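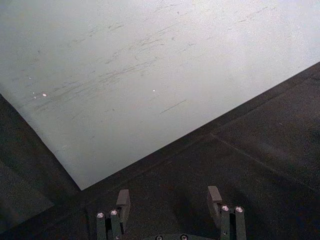

What we were trying to do

Our project (we named it Haruna, mostly so the folders had a name) was to collect enough examples of one kitchen chore for a learning system to copy. The chore was a spatula, a cup and a bowl. Ruth Huamán and I drove the two arms by hand from the leader controls, and every try got saved as one episode. I figured the driving would be the easy part. Nope!

The plan said 800 episodes. We ended up with 303 we were willing to keep, and I'm still kind of proud of those.

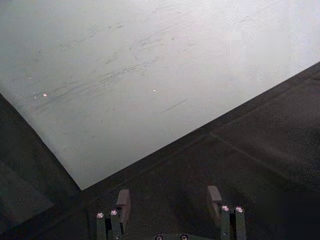
The wrist views gave us the most homework. They're great up close, but they see so little of the table at once that I kept steering by the wrong one and drifting sideways. Ruth got the hang of it way before I did — she plays a lot of video games and I don't.

Setting up each episode

We kept the black cloth down and started with the bowl near the middle, the mesh cup to the right of it, and the spatula leaning in the cup with its handle up. Then one of us would call "go" and the other would drive.
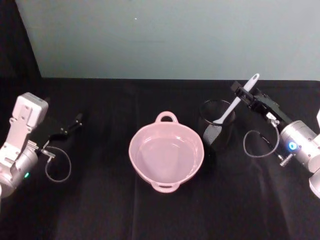

After every save we nudged the cup or turned the bowl a little, so the model wouldn't just memorize one spot. I forgot to do this for a whole afternoon in April and we had to toss that batch (sorry, Ruth). We also threw out anything where the driver stopped for more than 2 seconds to think, and that was most of my early ones.

Grabbing the handle was the fussy bit. Too near the tip and the spatula swung around, too low and the fingers bumped the cup. We settled on a grip a little way down from the top and wrote it on a sticky note.
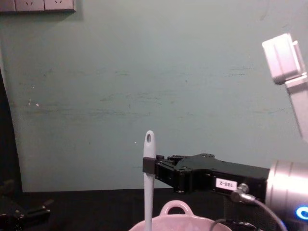
What's left to do

Rebecca Costa is going to run the first training on our 303 episodes, starting with 2000 steps to see if the files even load. I still have to finish the labels for the last batch.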